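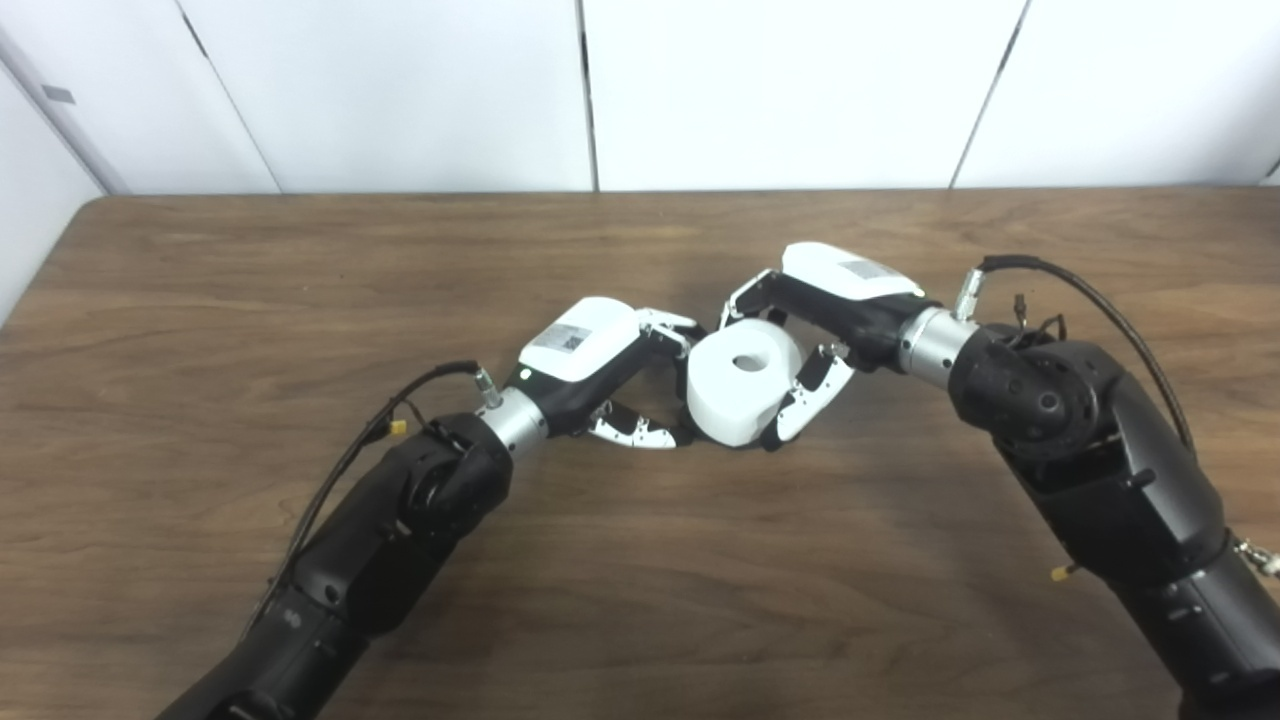 Product Review: Hollis Standard Bath Tissue, White, Two-Ply
Facilities Purchasing Office, Household Supplies Series
Prepared by Bernadette Whitlock, with contributions from Iqra Kazmi and Edgars Jõgi

Purpose of the review

The Purchasing Office reviews common household supplies before they are added to the standing order list. The Hollis roll was proposed as a replacement for the Fasteo economy roll, which has been on the list for several years and has drawn a steady number of complaints from the residence halls. This review covers the Hollis roll only as a restroom product. Hollis also sells a paper towel and a facial tissue under similar names, and those were not considered.

Trial arrangements

One case was issued to each of three buildings: the north residence hall, the library, and the administrative annex. The trial began in December and continued through the end of the following term. Custodial staff installed the rolls in the existing dispensers without modification. Remarks were collected on the ordinary supply cards kept inside the closet doors, and Ms. Kazmi met with the evening crew to go over them.

Product and packaging

The roll is white, unscented, and unprinted. The manufacturer's sheet lists 200 two-ply sheets per roll. Rolls arrive individually wrapped in thin paper, packed in a corrugated case. The case is of good weight and did not collapse when stacked. The paper wrap tears away cleanly in most instances, although the glued seam sometimes takes the first sheet with it. Staff in the library found it best to open the wrap at the end of the roll and push it off over the core.

The first sheet is fastened with a light line of adhesive. Several cards mention that this is hard to find and harder to lift without shredding the outer layer. The Fasteo roll has the same fault to a greater degree.

Core and fit

The core measured true to the specification on every roll checked and passed easily over the spindle of the single-roll dispensers in the residence hall. In the annex, where the older twin dispensers by Nako are still in service, the fit was less satisfactory. The Nako spindle has a raised collar, and the Hollis core must be pressed over it with some force. Two cores were crushed in this way during the first week. A roll with a crushed core turns unevenly and should be set aside for use on an open holder.

Rolls kept their shape well in storage. Those at the bottom of a full case showed slight flattening on one side, which could be corrected by hand.

Strength and softness

The Hollis roll is noticeably softer than the product it would replace. The two layers remain together in use, and the perforations separate in a straight line when the sheet is pulled at a normal speed. A sharp sideways pull will tear the sheet short of the perforation. Residents described the paper as "fine," "much better," and in one case "finally."

Some dust was found on the shelf of the dispenser cabinets when the rolls were changed. The amount was small, and it was wiped away in the usual course of cleaning.

No blockages were reported in the three buildings during the trial. Mr. Jõgi notes that the annex plumbing is old and that a single term is a short period from which to judge it. He has asked that the matter be looked at again after a full year.

Rate of use

A softer paper is often assumed to run out sooner. The residence hall drew 1762 rolls over the trial, a figure slightly above its draw of the Fasteo roll for the same months of the previous year. The Fasteo roll is the longer of the two, so some increase was expected. Custodial staff reported more frequent changes on the ground floor and no difference they could identify elsewhere. The library and annex did not keep comparable records.

Cost and supply

The Hollis roll costs more per case. Our supplier, Proneck, has offered a reduced rate on orders of 100 cases or more, and at that rate the difference is modest. Deliveries were made on the agreed mornings with one exception, when a pallet was left at the wrong loading door. Divya D'Souza in Accounts Payable has confirmed that the invoices matched the delivery slips.

Storage should be considered before a large order is placed. The annex closet cannot take more than a few cases at a time, and the overflow room is already committed to floor care supplies.

Rating and recommendation

Softness: very good
Strength: good
Fit in standard dispensers: very good
Fit in Nako twin dispensers: fair
Packaging: good
Value at the reduced rate: good

The Purchasing Office recommends the Hollis roll for the residence halls and the library. The annex should remain on its present product until the Nako dispensers are replaced. Departments wishing to change their standing order may write to Yu-ting Yen at the supply desk, giving the building name and the type of dispenser installed.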